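Playing music videos at home without the fuss: what works and what doesn't

Every few months the same list of tricks does the rounds for making pop videos look and sound better on the telly. I've tried most of them in our front room, and a good half are rubbish. Take what follows as one household's findings.

Turn off motion smoothing
The one piece of advice I'd defend to anyone. Most sets come with it switched on, hidden under a name that sounds like a shampoo. Singers end up looking as if they're reading the local news. Go into the picture menu, find anything with "motion" or "smooth" in it and set it to off. Then check again after the next update, as ours came back on by itself in December.

"Music mode" on the sound menu
I am not convinced this does anything except make the cymbals louder. Play the same chorus in standard and then in music mode, at the same volume, with your back to the screen. My neighbour Fidelina Chávez swore she could hear the difference until her son did the switching for her. Leave it on standard and spend the time moving the speaker.

Moving the speaker
This does help, annoyingly. A soundbar pushed to the back of a shelf booms. Bring it forward until the front edge is level with the shelf, and take away whatever is standing in front of it. If it still booms, fold a tea towel in four and put it underneath. You can buy special foam pads – I was quoted £32 for a pair – but I couldn't tell them from the tea towel.

Cleaning the screen
Dry microfibre cloth, set turned off, light pressure. For greasy fingerprints, dampen the cloth with plain water and wipe again with a dry one. Vinegar, washing-up liquid and the inside of a banana skin have all been recommended to me, and I'd keep every one of them away from a modern screen. The Clokness spray our local shop sells at the till smells nice and left streaks.

Old video tapes
Plenty of us still have a box of chart shows taped off the telly. The tip you'll read is to put them in the freezer before playing. Please don't. Store them upright, in their cases, somewhere dry, and wind them all the way forward and back once before you play them. If you see white powder or spots on the edge of the tape, that may be mould, and it shouldn't go anywhere near your player.

Getting them copied is worth it for the ones you can't find online, and there are fewer of those than you think. Tiburcio Quintero, a friend from the quiz team, had a list of 95 clips he was sure were lost. He searched for them over a few evenings and was left with 10.
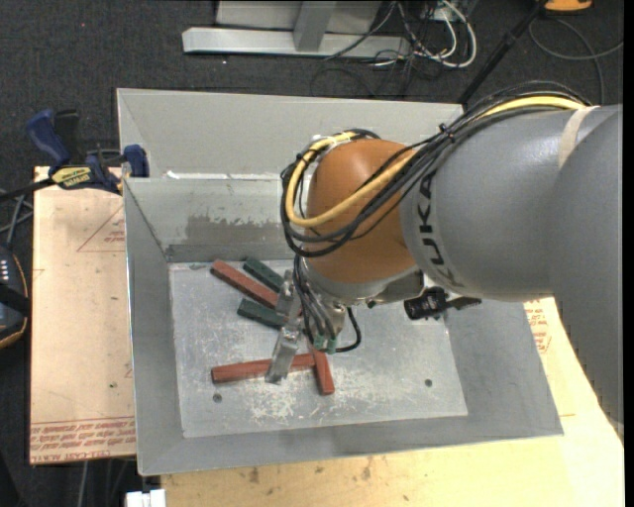
If you do pay for copying, ask whether they charge by the tape or by the hour, and whether blank stretches count. Ask for ordinary files you can play on anything. I was offered an "enhanced" version for extra and the sample looked as though the drummer had been ironed.

Playlists for parties
Long ones are a waste of effort. I once built one with 487 videos and we heard the same opening stretch at every birthday, because I forgot to press shuffle. Keep it to an evening's worth, and play the first few seconds of each one beforehand. Some have a long talking bit before the song starts, and that kills a dance floor stone dead.

Turn off autoplay too, or you'll be watching somebody's reaction to the video you just watched.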